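Grondow Crossing update – what's open, what's not

Posted 3/10/21 by Tatu Ondieki

Quick one this week, lots moving out on the east side. The Pralier Hardware building has its sign up and the parking lot is striped. Mohamedi Tire & Brake is open as of this week, bays facing the access road. More on the rest further down.

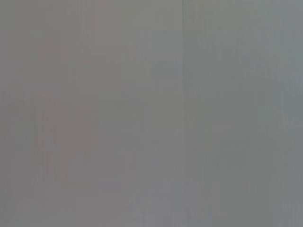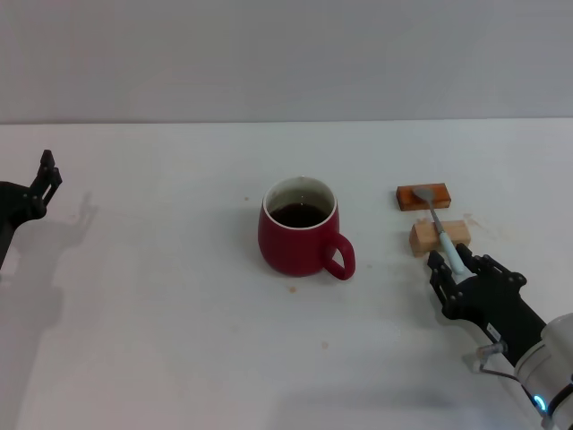 When does the new grocery store at Grondow Crossing open? July, according to the leasing office, with the pharmacy counter opening the same day and the gas pumps a few weeks after that.

The grocery is a Flornia Market, second one in the county. Walls are up, roof is on, no glass in the front yet. Crews were pouring the sidewalk along the north side when I went by. The leasing office says the store will hire 200 people, most of them part time, and applications are being taken now at the trailer by the main entrance. Bring ID. The trailer closes for lunch so don't go at noon like I did.

Pralier Hardware – still stocking. The garden center fence is finished and there are pallets of mulch and block stacked behind it. The manager would not give me a date, only "soon," but the cash registers are in and they were training people on them. The old Pralier on Depot Street stays open untill the new one does, then closes for good. No word on who takes that building. It's a big old place with a bad roof and not much parking.

Mohamedi Tire & Brake moved from its spot by the feed store after 13 years. Same family, same phone number, more room. Six bays now where they had two. They do inspections, brakes, alignments, and flats while you wait. No oil changes, people keep asking. Hours are eight to six, closed Sundays is what the old sign said and I forgot to ask if that's changed, so call first.

Along the small strip facing the highway there are 3 spaces leased so far. A nail salon, a dentist, and a sandwich shop. The dentist is framing inside already. Sandwich shop has paper over the windows and a banner, nothing else. The end space with the drive-thru lane is the one everybody wants to know about – leasing office says they have had calls and nothing is signed. I have heard coffee, I have heard chicken, I have heard a bank. Will post when there is something on paper.

Traffic. The city council voted to put a signal at Grondow Road and the access road. Until the equipment comes in it will be a four-way stop, and the stop signs are up now. Watch for them, I saw two cars go straight through in the time it took me to eat a taco. The right turn lane into the shopping center is open. The left turn lane is not, barrels are still out, and you have to go down to the light at the school and come back around.

The state's part of the work is the frontage road bridge over the creek. Bridge deck is done, railing is going on. The detour by way of Mill Lane stays in place for now. A traffic count in the city packet put 1,142 cars on Mill Lane on one weekday, and that road was never meant for it. The shoulder is breaking up on the curve by the church. Residents asked for a lower speed limit and the council sent it to the street department to look at. No date for an answer.

Drainage. Several of you wrote in about water standing in the field behind the hardware store after the last rain. That is the detention pond, or it will be. It's not dug to full depth. The engineer told the council it will be finished before the grocery opens and the bank will be seeded with grass. There will be a fence on the side toward the houses. No fence on the highway side in the plans I looked at.

Trees – the row of pecans along the old property line is staying. The two big live oaks near the entrance are staying too, they have orange fencing around them to keep trucks off the roots. The scrub along the back came out last month.

Elsewhere in town:

The post office lobby is open again in the evenings. Counter hours did not change.

The old drive-in burger place downtown has been sold. New owner has pulled a permit for interior work. Sign is still up.

Library parking lot gets resurfaced the first dry week they can get the crew. Use the street side door when that happens. Book drop is moving over there as well.

Water line work on Third Street is finished and the street is patched. It's a rough patch. City says a proper overlay comes later in the year with the rest of that block.

The storage place on Highway 40 is adding two more buildings. Foundations only so far. They wanted a second driveway and got turned down, so everything goes in and out through the one gate.

Correction from last time: I had the hardware store listed as being on the north end of the center. It's the south end. The grocery is north. Thanks to the three people who caught that, and sorry to anyone who drove arond the back looking for it.

If you have seen something going up and don't know what it is, send me the street and the nearest cross street and I'll look at the permits when I'm at city hall. Next update after the council meets again – the signal contract and the Mill Lane speed limit are both supposed to be on the agenda.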